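# Wrist camera and gripper trials, bench notes with pictures

February 2021

These notes cover the wrist camera position we settled on for the Holavstead arm, with the mounts and grippers we tried before it. The arm carries either the Drakwood two-finger gripper or the Munteanu three-finger one. The camera stays on the wrist in both cases. Everything was driven by the same Lustolstead controller on the same firmware, so differences between the runs should come from the gripper or the mount.

Each setup got 100 pick attempts, split between a block, a short length of tube and a soft pouch. Lighting was the ordinary ceiling light with the blinds shut. Exposure was locked at the start of each run and left alone. We log an attempt as failed if the part slips before it clears the table by the width of a hand, or if the controller stops on a force limit.

## Mount position

The first mount put the camera on a short stalk to the side of the wrist. It gave a wide view but the stalk flexed when the arm stopped hard, and the image took a noticeable time to settle. We replaced it in June with a stiffer plate, and the plate was later moved closer in. With the close mount, nearby housings fill a good part of the image and are out of focus. The lens is fixed and there is no setting that will fix this.

The close position is still the better one for calibration. The offset between camera and wrist is shorter, so a small error in the measured angle produces a smaller error at the target. It is also harder to knock. The cost is that a large area of each image carries no useful information about the part being picked, and the detector has to be told to ignore it.

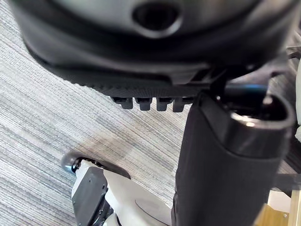 Wrist view with a curved gray housing across the top, a black column at right and part of the white arm at lower left. Striped carpet behind.

Drakwood's support desk wrote back, after reading a draft of this page, that a fixed mask over the housing area is a mistake on any wrist that rotates past its home angle, and that the mask should be computed from joint positions on every image. They also asked whether we had tried the camera upside down, with the cable leaving toward the forearm.

We had not tried it inverted. The mask question is fair. Ours is drawn by hand at the home angle and padded outward, and it hides some good pixels at the edge. Computing it from the joints is on the list, but the controller reports joint positions late when the bus is busy, and a late mask is worse than a padded one.

## Focus and background

Fine parallel patterns such as striped carpet are a nuisance for the edge detector. It returns long straight candidates that have nothing to do with the part, and on one run it chose a stripe over the tube. Raising the minimum edge contrast cured most of this and cost us the pouch, whose edges are weak to begin with. We now keep two threshold sets and pick by part type.

Black padded surfaces cause the opposite trouble. They return very little, apart from small highlights on any glossy rim, and the highlights move as the wrist moves. The tracker should not be allowed to lock on to them. A simple limit on the size of a tracked feature was enough.

## Grippers

Drakwood two-finger: 6 failures in 100. All but one were on the pouch. It closes quickly and the fingers stay out of the center of the image until late in the approach, which suits the camera. Finger pads wear at the inner edge and need checking weekly.

Munteanu three-finger: 9 failures in 100. It held the tube better than the two-finger did, but its third finger crosses the view of the wrist camera just before contact, so the last part of each approach is blind. Several of the failures were late corrections that never got made. The force reading is cleaner than on the Drakwood and needs no filtering.

On the block there was nothing between them.

## Settings kept

- Camera on the close plate, cable clipped at two points
- Exposure locked, automatic gain off
- Fixed mask, padded, redrawn after any change of plate
- Two threshold sets, selected by part type
- Approach speed halved for the last stretch with the Munteanu fitted

The inverted mount will be tried next, with the two-finger gripper only. The plate has to be redrilled for it.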